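**Laundry folding** is the practice of reducing clean clothes and linens to flat, stackable shapes so that they can be put in a drawer and unfolded again. It is the last stage of doing the laundry and the one most often put off. In many homes it is replaced by a chair.

## Surface and layout

Folding can be done on a bed, but a bed sags, and it invites the folder to lie down. Most manuals call for a hard, level table at hip height, wide enough to take a shirt with its sleeves out. The folding guide issued by Ilgate, a chain of coin laundries, asks for a tabletop 57 inches wide and devotes a full page to keeping coffee off it.

The T-shirt is the usual starting point. It is laid out and smoothed from the middle toward the hems, and the sleeves are dealt with one at a time. A dark red or maroon shirt is kinder to beginners than a white one, as it hides a certain amount of handling.
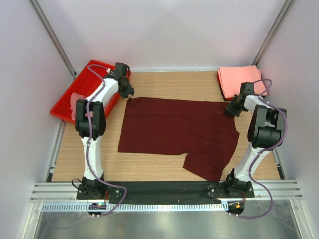 Schools of thought differ on what comes next. The Multen fold brings both sides to the center and then doubles the shirt from hem to collar. The Ghorbani fold starts by halving the shirt lengthwise, sleeve on sleeve, and is faster by a margin its supporters mention often. Both produce a rectangle. Relations between the two camps are cordial but thin.

## Lifting and hanging

Larger pieces are commonly picked up by an edge and allowed to hang before they are laid down. Gravity takes out the worst of the creases and charges nothing for it. The method works well on deep-colored cottons with some weight to them, and poorly on fitted sheets, on which nothing works well.

Grip matters more than strength. A pinch close to the corner gives a straight drop, while a fistful from the middle gives a bundle.

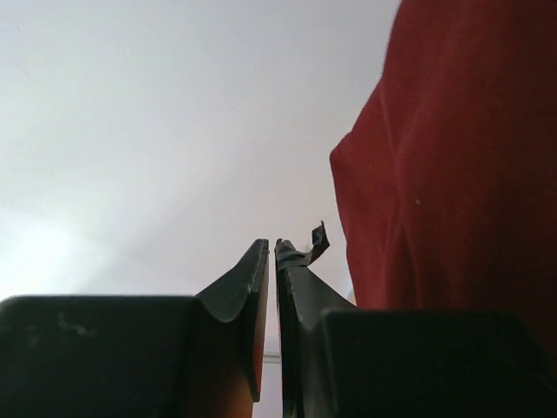
## Sorting and stacking

Once folded, pieces are set aside by color, by owner or by drawer. Sorting by color looks best and is the least useful. A red plastic tray in a back corner of the table will hold small or crumpled items whose turn has not come, and finished squares go wherever there is room. Related shades such as maroon and salmon pink may share a table without incident, although washing them with anything white is another matter.
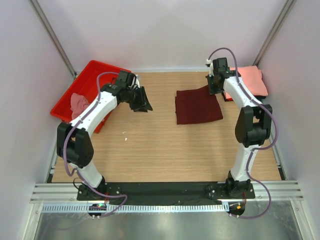
Stacks are built with the folded edge facing out, so that one piece can be drawn from the pile without waking the others. The Zorel household manual, which runs to 84 pages, limits a stack of towels to the height of the shelf above it, a rule most readers had reached on their own.

## Speed

Folding contests are held at a few county fairs, usually on a Thursday, when the livestock people need the main ring. Entrants fold one basket each, and any sleeve left showing costs 2 points. Spectators are welcome to bring their own laundry, and many do.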